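Betreff: Re: [Backstammtisch] Neuer Pizzateig von Sastia, jetzt wirklich knusprig?
Datum: 11. Juni 2023

Hallo in die Runde,

auf die Mail von gestern Abend muss ich doch etwas erwidern, auch wenn ich mir damit keine Freunde mache. Zur Erinnerung das Zitat:

> Liebe Liste,
>
> ich war am Wochenende bei Sastia und habe den neuen Boden probiert, den sie seit Mai auf der Karte haben. Ich bin restlos begeistert! Außen kross, innen luftig, der Rand mit richtigen Blasen. Laut Karte ruht der Teig drei Tage, und das schmeckt man einfach. Kein Vergleich zu dem, was es dort früher gab. Für 16 Euro bekommt man eine Pizza, für die man woanders 20 zahlt.
>
> Dazu die neue Sauce ohne Zuckerzusatz und ein Käse, der endlich mal Fäden zieht. Ich finde, wir sollten unser nächstes Treffen dorthin verlegen. Plundis ist ja ganz nett, aber der Boden dort ist seit Jahren derselbe.
>
> Wer ist dabei?

Vorweg: Ich war auch da. Zweimal sogar, einmal im Lokal und einmal zum Mitnehmen. Im Lokal war die Pizza ordentlich. Der Rand hatte Farbe, der Boden war in der Mitte etwas weich, das kommt bei viel Belag überall vor. Zu Hause war davon wenig übrig, und ich wohne keine zehn Minuten entfernt. Wer einen Teig als »dauerhaft knusprig« bewirbt (so steht es auf dem Karton), muss sich das vorhalten lassen.

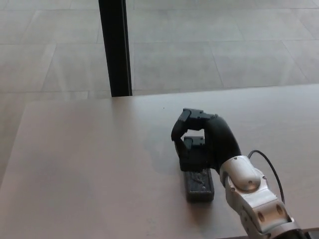 Mit den drei Tagen Teigruhe habe ich grundsätzlich ein Problem. Lange Führung ist eine feine Sache, ich mache das selbst, aber sie kostet Kühlraum, und das Lokal hat hinten eine Küche, in die kaum zwei Leute passen. Wo sollen da die Ballen für drei Tage stehen? Ich vermute, der Teig kommt fertig portioniert von einem Zulieferer. Das wäre nicht einmal schlimm, nur soll man es dann hinschreiben. Was ich zum Formen von Hand brauche, ist übrigens vor allem Fläche, so eine große, hellgraue Tischplatte wie auf dem Foto wäre mir gerade recht, und selbst auf der hätte ich an einem vollen Abend meine Mühe, bei dem Andrang mitzukommen. »Von Hand gezogen« lese ich inzwischen auf jeder zweiten Karte. Gemeint ist oft nur, dass am Ende noch jemand den Rand andrückt.

Auch das Argument mit dem Preis überzeugt mich nicht. 16 Euro gelten für die Margherita. Sobald etwas draufkommt, ist man schnell bei 20, also genau dort, wo man »woanders« angeblich auch landet. Bei Plundis zahle ich für die Margherita 10 Euro, und der Boden ist tatsächlich seit Jahren derselbe. Für mich spricht das eher für Plundis. Ein Rezept, das man dauernd erneuern muss, war vorher wohl nicht so toll, obwohl es damals mit denselben Wörtern angepriesen wurde. Ich habe noch eine alte Karte von Sastia in der Schublade. »Kross, locker, goldbraun.« Steht da schon.

Zur Sauce: ohne Zuckerzusatz, gut. Sie schmeckte mir trotzdem auffällig süß. Das können reife Tomaten sein, es kann auch Karottenpüree oder irgendein Konzentrat sein. Auf Nachfrage hieß es, die Rezeptur sei Betriebsgeheimnis. Das ist ihr gutes Recht, aber dann kann ich eben auch nichts darüber sagen, ob sie besser geworden ist, nur dass sie anders ist.

Und Käse, der Fäden zieht, ist für mich kein Qualitätsmerkmal. Das hängt an der Sorte und daran, wie heiß er auf den Tisch kommt. Nach einer Viertelstunde zieht da gar nichts mehr, da kann man den Belag am Stück abheben.

Es gab außerdem zwei Anfragen an mich direkt, ob man so einen Boden im Haushaltsofen überhaupt hinbekommt. Ich habe dazu in den letzten Wochen einiges probiert, mit dem Mehl von Gridon, das hier auf der Liste so gelobt wurde, und mit dem billigen von Hovland. Beide mit demselben Wasseranteil, gleich lange im Kühlschrank, gleicher Stein. Der Teig mit Gridon ließ sich etwas dünner ziehen, ohne zu reißen. Am fertigen Boden hat bei mir am Tisch keiner zuverlässig sagen können, welcher welcher war. Vielleicht sind wir alle stumpf auf der Zunge. Das Gridon-Mehl kostet jedenfalls deutlich mehr, und ich kaufe es nicht wieder. 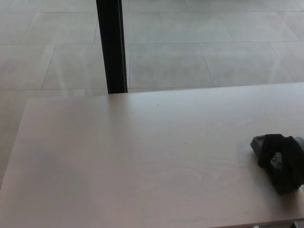 Wie bekommt man den Boden zu Hause knusprig, wenn der Ofen nur 250 Grad schafft?

Den Stein oder ein dickes Stahlblech lange genug vorheizen, bei mir eine gute Dreiviertelstunde, und sparsam belegen. Mozzarella vorher abtropfen lassen, Sauce dünn streichen. Das bringt nach meiner Erfahrung mehr als jedes Spezialmehl. Ein Tag Kühlschrank reicht dem Teig auch, zwischen einem und drei Tagen habe ich vor allem beim Geruch einen Unterschied bemerkt, bei der Kruste kaum.

Zum Treffen: Ich bin weiter für Plundis. Wenn die Mehrheit zu Sastia will, komme ich mit, möchte dann aber, dass wir es anständig machen. Alle nehmen die Margherita, dazu holen wir eine von Plundis zum Vergleich (vorher fragen, ob das im Lokal geduldet wird, sonst eben beide zum Mitnehmen und bei mir in der Küche). Kein Aufschneiden vor dem Probieren der Mitte, und die Notizen bitte erst hinterher austauschen. Beim letzten Mal hat nach dem ersten lauten »Mmh« jeder dasselbe aufgeschrieben.

Wer Samstagabende vermeiden will, schreibt es bitte gleich dazu. Und bitte an die Liste antworten, nicht wieder nur an mich.

Gruß
der mit dem Stahlblech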